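# How Do You Choose a Gripper?

A gripper is the part of a robot that holds things. It does the job your hand does, but it usually has fewer fingers. Many grippers have two. They slide together to close and slide apart to open.

Engineers have to decide which gripper to put on a robot. To decide, they run a test. A good test is fair, so every gripper gets the same jobs, in the same order, with the same amount of time.

## The test at Akley

At the Akley workshop, Leidy Henao and Phong Vương compared two grippers. The first is called Joltik. It has flat, stiff fingers. The second is called Tan. It has soft fingers that bend a little.

They began on a computer. A simulator is a program that draws a make-believe room and works out how things in it would move. If the robot bumps into a chair in a simulator, no chair gets scratched. The test can also be started over with one click.

Each gripper made 200 tries in the simulator. One try goes like this:

1. Open the fingers.
2. Move to the object.
3. Close the fingers.
4. Lift, and hold for 4 seconds.

If the object stays up for the full time, the try counts as a hold. If it slips, the try counts as a drop.
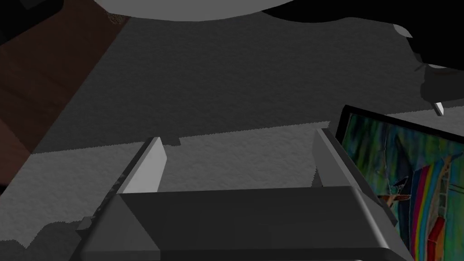 The camera matters as well. A camera mounted behind the gripper moves when the gripper moves, so the fingers are always in view. The program can compare the gap between the fingers with the width of the object. A camera fixed to a wall sees more of the room, but the arm can block its view.

## What the numbers said

Joltik held on in 97 tries out of every 100. It did best with boxes and books, which have flat sides. Tan dropped more boxes. With balls and pears, Tan did better, because soft fingers wrap partway around a curve and touch it in more places.

The friction setting was changed next. Friction is the rubbing force that stops things from sliding. With low friction, both grippers dropped more objects, and Joltik's score fell the most.

## Why test again with a real gripper?

A simulator leaves things out. Real fingers wear down. Real motors can be a little late. For this reason Yolanda Puma repeated the test in May on a real arm, using a shorter list of objects. She wrote down every drop and what kind of object it was.

## Words to know

**Gripper:** the part of a robot that holds objects.

**Simulator:** a program that imitates real places and movements.

**Friction:** a force that resists sliding.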